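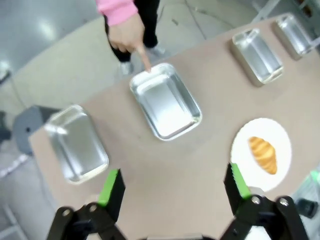
Trays on the table, plus the croissant. Finger is on the tray I want to talk about.

Wed 12 October

Okay, trays! I've been meaning to sort out the pastry packing table for ages and this morning I finally got a clear run at it. The whole question for the Trutside order is which tray gets filled first and where the plate should sit while you're filling, and I wanted it written down before I forget (again).

What I have out for now is the rectangular aluminum kind with the rounded corners and the rolled rim. I like the rim a lot. The old foil ones from Levitine had a folded edge that caught on my sleeve every single time, and you'd get halfway to the rack and find you were towing one along. These feel stiffer in the hand too, though I haven't tried carrying one full yet, so don't hold me to that.

They're set out in a loose row, a bit of a curve really, with the plate and the croissant over to the right of the one I've picked as the starter. I went back and forth on this. If the plate is too near the front I lean on it, and if it's at the far end I have to reach over everything with a croissant in my hand and drop flakes in trays that are supposed to be for something else. Beside the starter tray is the best I've come up with. Short trip, tray to tray after that.

One croissant on the plate for the layout test, because I only wanted to think about where things go. Nice glaze on the ridges, by the way. The shape is the annoying bit. Lay it straight and you waste both ends, so my plan is to put them in on the diagonal and nest the next one into the curve. Have to try that with a proper batch.

Numbers, so they're in one place: Trutside want 200 for the first drop and 322 for the one in November. We have 19 of these trays on the shelf, which is fine for a test and nowhere near fine for November. Gitel quoted five days for more. Ha can do it quicker but only in the deeper size, and I don't want the deeper size, the lids sit too high and then nothing stacks.

Still to do:
Fill one tray properly and see how many go in without squashing
Try the lids on with the glazed ones (does it stick? I bet it sticks)
Paper liner or no liner, please write your opinion under this if you have one
Put tape marks on the table so the row ends up in the same spot each time
Ring Gitel about the order

Oh, and the tan table top is good for this, it's matte and the trays show up well on it. I'd like to keep using this one for packing if no one else is desperate for it.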